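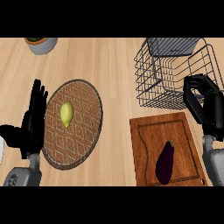
Lemon on the round woven mat, rust-orange and beige pattern, darker rim.

Notebook, dye bench, January

9:40 a.m. Continuing with the weld yellow on wool. Last week's skeins dried flatter and greener than I wanted, closer to the skin of an unripe lemon than to the warm yellow on the Skakska sample card. Drahomíra Šťastný looked at them by the north window and thought the iron in our tap water was to blame. I think it is more likely the pot, but both are easy to check so I am doing both.

Starting point for today: 367 g of dry wool, two-ply, from the Ghumman cone. Scoured yesterday with the plain soap, rinsed until the water ran clear, left in the sink overnight. Squeezed by hand and divided into four skeins, tied loosely with cotton string. Knots in the string are the only labels that survive the pot, so one knot for skein 1, two knots for skein 2 and so on. Do not use the paper tags again. They fell off in the mordant and I spent half an hour guessing.

Mordant is alum at 12 percent of dry weight. Dissolved it in a jug of hot water first, then into the big pot with enough water for the wool to move. Brought it up slowly over an hour and held it just under a simmer for another. Heat off, lid on.

While that was going I chopped the weld. We are on the second bag from Fovell and it is stalkier than the first. I pulled the thickest stalks and weighed what was left: 597 g, which is more than the wool needs, but I would sooner have a strong bath and pull skeins early. The leaves and seed heads carry most of the color. The stalks are in the compost.

11:15. Weld into the net bag, bag into the enamel pot, filtered water. Heating gently. Weld goes brown if you boil it, and the notes from the autumn batch say the same thing in two places, once underlined. Keeping it at 70 C or a little below.

12:50. Bath is a good strong yellow. Lifted the net bag out and let it drip. Added a spoonful of chalk to half of the bath, which I had poured off into the second enamel pot. So the plan is:

Skein 1: filtered water, no chalk
Skein 2: filtered water, chalk
Skein 3: tap water, no chalk
Skein 4: tap water, chalk

For 3 and 4 I made a second extraction in tap water with the same weight of weld per gram of wool. It looked a little duller in the jar from the start. Not proof of anything, jars are bad for judging.

1:30 p.m. All four in. Held at temperature for 40 minutes, turned by hand every so often with the glass rod. Skein 2 took up color fastest. Skein 3 was slow and patchy near the tie – retied it looser and it evened out some.

2:45. Out, cooled, rinsed. Wet impressions only:

1 is a clean pale yellow. 2 is much deeper, close to the card. 3 is pale and slightly gray. 4 is deep but leans green next to 2.

So the water does matter and Drahomíra was right, at least in part. Chalk matters more. I have not ruled out the pot, as last week's batch was done in the old Clesa stockpot with the chipped base and there is bare metal showing at the chip. To settle it I need one more skein in that pot with filtered water and chalk. If it comes out green then the pot is finished as a dye pot and can go back to holding clothespins.

Costs, for whoever does the order: the filter cartridge is good for nearly 29 gallons according to the leaflet, and a day like this one goes through a fair amount of that. Rainwater from the barrel would be cheaper, but the barrel has been frozen since the holidays. Ask whether the downspout can be moved closer to the back door before spring.

4:10. Skeins hung on the rack in the hall, away from the radiator. Kept a short length of each for the lightfastness card. Half of each strip goes under foil, the card goes in the south window, and I will look at it at the end of the month. Leftover chalk bath saved in the lidded bucket for an exhaust dye. It smells strongly of old hay already, so use it tomorrow or throw it out.

To do: weigh out skein 5 and mordant it. Buy string. Wash the net bag properly this time, there were seeds stuck in the seams from the last run and they got all through skein 4.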